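Studio audience and extras wanted for Toltis, series 2

Hidayat Productions is looking for people to fill the audience seats and background parts for the second series of Toltis, the family comedy set in a seaside bingo hall. Filming is at our studio in Soltolthorpe, with a short block of outdoor work in Dramirton.

We need 400 people in total across the shoot. Most will sit in the audience. A smaller number will be used as bingo players, shoppers and wedding guests, and these parts are paid.

You do not need any acting experience. You must be 18 or over, live within easy reach of Soltolthorpe and be free for at least two full days of filming. If you were in the audience for the first series you are welcome to apply again, but please fill in a new form, as we have not kept the old ones.

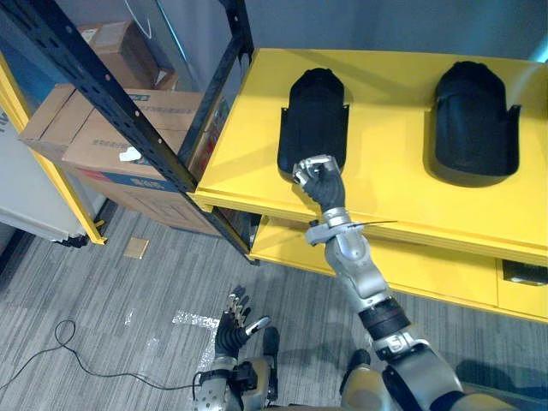

Zahira Wuisan sat through two recordings of the first series and says people should bring a cushion and eat beforehand, and that the retakes were funnier than the scenes that made it to air. She would have liked more warning that the wedding episode would run past ten at night.

Recording times for this series will be sent out with your ticket. Audience sessions start at 6.30 pm and doors close at 6.15 pm. Please allow for a late finish. Extras are called from 7 am and can expect to be with us until early evening.

Audience tickets are free. Extras are paid a day rate, which is set out in the booking letter, and lunch is provided. Travel is not paid, though there is a coach from Dramirton station on outdoor days.

Please wear plain clothes without large logos or narrow stripes. Extras will be asked for their sizes and may be given something to wear from our costume store. Phones are handed in at the door and returned at the end. Anyone taking part will be asked to sign an agreement not to talk about the story until the series has been shown, which we expect to be in January.

To apply, send us your name, age, postcode and a recent photograph of your head and shoulders, and say whether you want to be in the audience, an extra or either. Put TOLTIS 101 in the subject line so that it reaches the right desk. Tell us about any access needs and we will arrange seating to suit.

Applications close on 25/04/2026. We will reply to everyone, including those we cannot use this time.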